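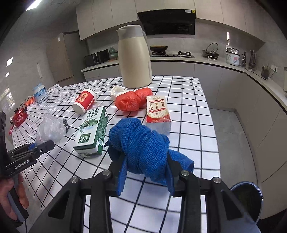

주방 아일랜드 상판 정리 작업. 그리퍼가 파란색 극세사 타월을 집고 있다.

주방 작업 요령: 상판 정리 데이터의 인식 및 제어 설정
Ukora 작업지원실 · 2022-09-02

본 안내는 주방 정리 작업을 기록하고 Malý 플래너에서 재생하는 담당자를 위하여 작성되었다. Vatarlow 및 Trurkdale 작업장에 공통으로 적용한다.

타월과 행주
뭉친 타월은 외곽선이 일정하지 않으므로 강체 모델로 등록하지 않는다. 물체 유형을 '변형체'로 지정하고, 파지점은 늘어진 자락이 아닌 뭉치의 중심부에 둔다. 자락이 상판에 닿은 상태에서 수평 이동을 시작하면 주변 물건을 끌고 갈 수 있다. 들어 올리는 높이는 50mm를 기본값으로 하며, 자락이 길면 값을 높인다. 닫힘 명령 후에는 손가락 간격과 모터 전류를 함께 확인한다. 천은 눌리면서 간격이 계속 줄어들기 때문에 간격만으로는 파지 여부를 판정하기 어렵다.

격자 타일 상판
흰 타일과 검은 줄눈은 평면 추정에 유용한 기준이 된다. 다만 광각 렌즈에서는 줄눈이 바깥쪽으로 휘어 보이므로 왜곡 보정을 먼저 적용한 뒤 직선을 검출한다. 보정 후에도 가장자리 줄눈이 휘어 있으면 내부 파라미터를 다시 산출한다. 보정용 영상은 27장을 사용하며, 상판의 네 모서리 부근에서 촬영한 영상을 반드시 포함한다.

비닐봉지와 투명 포장
구겨진 투명 비닐은 깊이값이 비거나 뒤쪽 타일의 값으로 채워지는 경우가 많다. 깊이 영상만으로 빈 공간을 판단하지 말고 색상 영상의 분할 결과를 충돌 지도에 합친다. 묶인 봉지가 서로 붙어 있을 때에는 하나의 덩어리로 분할되기 쉬우므로 매듭 위치를 별도로 표시한다.

우유팩, 종이컵, 보온 주전자
우유팩은 인쇄면의 특징점으로 자세를 추정하되, 기울어진 자세를 허용하도록 직립 제약을 해제한다. 옆으로 누운 종이컵에는 '누움' 상태를 부여하고 입구 방향을 기록한다. 키가 큰 보온 주전자는 뒤쪽 물체를 가리므로 접근 경로를 계획할 때 장애물로 고정한다. 작은 피규어처럼 낮은 물체는 평면 제거 단계에서 함께 지워질 수 있다. 평면 제거 임계값은 7mm 이하로 유지한다.

양손 작업
좌우 그리퍼의 시각 정보는 동일한 시계에 맞추고, 시간 차가 9ms를 넘는 구간은 학습 자료에서 제외한다. 한쪽이 물체를 잡고 있는 동안 다른 쪽의 진입 영역을 제한하여 손가락 간 충돌을 방지한다. 손잡이를 쥔 손과 케이블은 자기 영역 마스크에 포함한다.

기록 저장
물체 이름은 공용 목록의 표기를 따른다. 상표명은 이름 칸에 쓰지 않고 비고란에 적는다. 파지에 실패한 구간도 삭제하지 말고 실패 표지를 붙여 보관한다. 설정 파일은 작업 기록과 같은 폴더에 저장하며, 임계값을 변경한 경우 변경 전 값도 남긴다.

설정 항목에 관한 문의 및 목록 추가 요청: Matúš Štěpánek (Ukora 작업지원실)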